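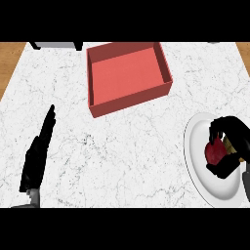
Kullby Stage Race Results - data card

December 26, 2025
By Lizeth Cuadros

Stage and overall results for the women's Kullby stage race, one row per rider per stage. The file has 1,177 rows across nine columns. It covers every edition held so far, and I would not trust all of it equally.

What the file is good for: who finished, in what order, and on which team. What it is not good for: small time gaps, anything involving bonus seconds, and any claim about who was "the strongest climber." People keep asking me for that last one. A four-day race with one real hill can't tell you.

Columns

edition, stage, rider_id, team, place, time_s, gap_s, status, source

`time_s` is in whole seconds. `gap_s` is copied from the published sheet and was not worked out from `time_s`, so the two sometimes disagree. I left them that way on purpose. If you need one number, use `time_s`.

`status` is one of FIN, DNF, DNS, OTL. The first edition's sheets used DNF for riders who were outside the time limit as well, and there is no way to split them apart now.

Known problems

- Stage 2 of the second edition was shortened to 100 km after the start was moved. Some sheets still print the old distance of 122 km, and average speeds taken from those sheets are nonsense. I dropped the speed column for that reason.
- The Lisolico team changed its name to Condori between editions. Same license, mostly the same riders. They are kept as two teams here. Merge them if you like, but say so.
- Bunch finishes are scored by hand in the early sheets. Places past the first page look suspiciously alphabetical - I don't believe them and neither should you.
- Bonus seconds are in the overall standings but missing from the stage rows. Adding up the stages will not give you the published overall.

Sources

`source` says either "sheet" (the organizer's printed results) or "timing" (the chip export). Aishwarya Pillai typed in the sheets and Flor Huamán checked them against the chip export where one existed. For the first edition there was none. A second typed copy would help, and we don't have it.

Please don't use

For power estimates or rider value models. I have seen one of these built on this file and it ranked a rider who had abandoned on the opening day.

Next update is planned for January, if the missing time limit notes show up.

3 comments

Abelardo Benavides
The gap column is off for the whole last group on the final stage of edition one. Looks like it was measured to the wrong rider.

Lizeth Cuadros
Yes, same on the printed sheet. It stays as published, but I'll add it to the known problems.

Maribel Muñoz
Would still rather have Lisolico and Condori as one team. Every chart I make has a hole in it.

Related

Jalel one-day race results, women
Rider ID lookup table
Notes on converting old time sheets
Kullby start lists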